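How to check a candidate's degree before you vote for him

Every election season the leaflets arrive, and every leaflet has letters after the name. Most of the letters are real. Checking the rest takes an evening, a phone, and a tolerance for hold music.

Start with the exact claim. Copy it word for word from the leaflet or the campaign site, and save a copy of the page — biographies have a way of getting shorter once people ask questions. Note the school, the degree, the subject and the year. If there's no year, write that down too. 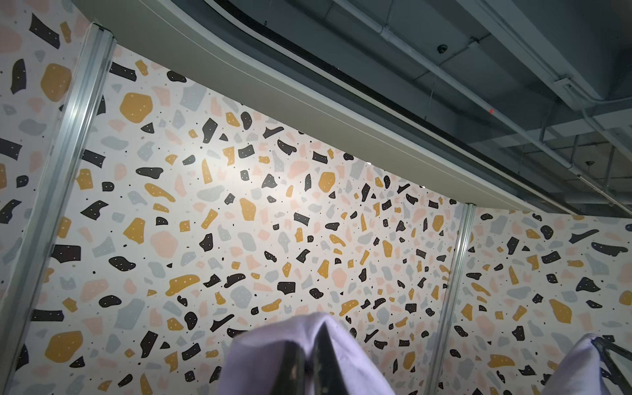
Uzma Durrani

Next, look up the school yourself. Don't use the link in the biography. Find out who accredits it, then check the accreditor, which can turn out to be a mailbox with a crest. Watch for near-miss names. When I looked into a council hopeful in Tarncombe, his "Premcombe University" was a weekend course that ran over a tire shop.

Then write to the registrar. Keep it to two sentences: did this person receive this degree, and in what year? Some schools will confirm it to anyone. Others want the graduate's written consent, in which case ask the candidate for it, politely, by email. Give them 14 days. A candidate who proudly prints a doctorate on 70 lawn signs should be able to find a pen.
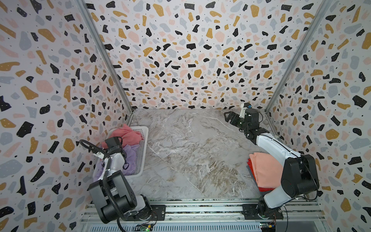 Faisal Ghauri replied that I'm too hard on people who started a degree and left, and that "attended" is a perfectly fair word. It is, and he's right that plenty of good councilors never finished. Read the verb. "Studied at" and "attended" don't mean "graduated from," however large the typeface.

Before you post anything, check for the dull explanations: a maiden name, a school that merged, a clerk who missed a record. I once spent six days on a Vindon candidate who had simply changed his surname in June. Call the campaign, read them what you have, and print their answer in full.

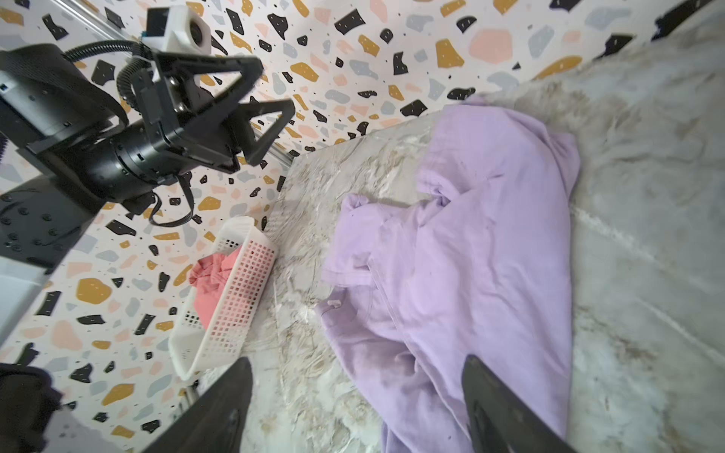 Lavender shirt with long sleeves

If the school says no and the campaign says nothing, report exactly that. "The registrar has no record of this degree" is a sentence you can defend. "Liar" may cost you a lawyer.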